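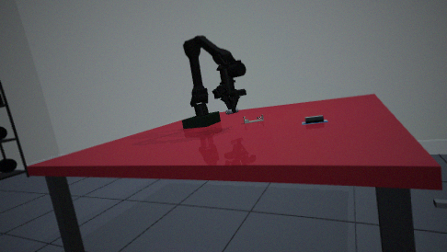
How long should I leave a welcome email series running before I decide it isn't working?

Give it until 3,000 people have gone through the whole thing, or three months, whichever comes first. Open rates jump about far too much before that.

Posted by jedden_mail

Bit more background from me. I run a small shop selling dog beds and we've got 1,293 people on the newsletter list, nearly all of them from a pop-up offering money off. I set up a welcome series in Stakatano back in October and sales from it are tiny. I'm tempted to scrap the lot and put the money into search ads. Am I being impatient?

Stakatano_user_north

A bit, yes! I had the same wobble with my candle shop. My list was smaller than yours so I never got anywhere near 3,000 — I just looked at who clicked, and it was almost 18 per cent on the first email and next to nothing after that. So I cut it down to 2 emails, the discount code straight away and then a plain note a few days later asking what they were shopping for. People wrote back (loads of them, I was chuffed) and I pinched their wording for my product pages. I'd keep the ads as a separate pot and try a small spend first. Also check your code works on a phone, mine didn't for weeks.

Drullby

discounts bring in bargain hunters, that's your problem. swap the pop-up for a size guide or something. never bothered with ads myself

Posted by jedden_mail

Thanks both. Just tried the code on my phone and it's fine, so I'll have a go at the shorter version and leave the pop-up alone for now.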